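Snacks, sorted

I bought the party tablecloth in March because it was marked down to 80 cents, and I have been waiting for a birthday ever since. None came. By 29th April I had given up and put it on the table anyway, balloons, confetti and all, for the far less glamorous job of boxing up snacks for the drive to Grinmont.

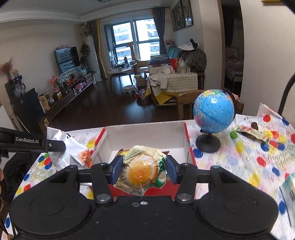

5 min read

The white box with the red edges won the job by being open and nearest. Crinkly packages go in first, on the theory that they squash, and then everyone complains about crumbs somewhere past Palma. I have held this theory for years and see no need to test it.

The little globe stays on the table while I pack. It makes me feel like I'm provisioning an expedition — the ocean is light blue and Grinmont isn't on it. Skinny packets get tucked down the sides at the end, if they're still around by then.

Next up: the cooler, which has smelled of Drurko pickles since last summer.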